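Why Do Cats Purr?
A page for young pet owners, by Mercy Kioko
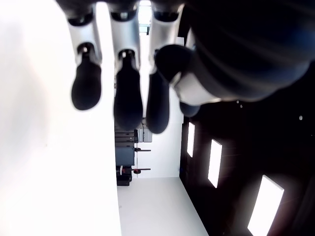

Does a purring cat always feel happy?

Cats purr for different reasons. Many purr when they are relaxed, like when they curl up on a lap. But a cat may also purr when it is hungry, scared or hurt.

The sound comes from the cat's throat. Small muscles there make the vocal folds move, and air passing in and out makes the hum. Kittens can purr when they are only a few days old. It helps them stay in touch with their mother.

Look at the rest of the cat, too. Loose legs and half-closed eyes usually mean it feels fine. A cat that hides, stops eating and purrs may be sick -- tell an adult so they can call the vet.

My cat Wandik is 17. She purrs loudest right before breakfast.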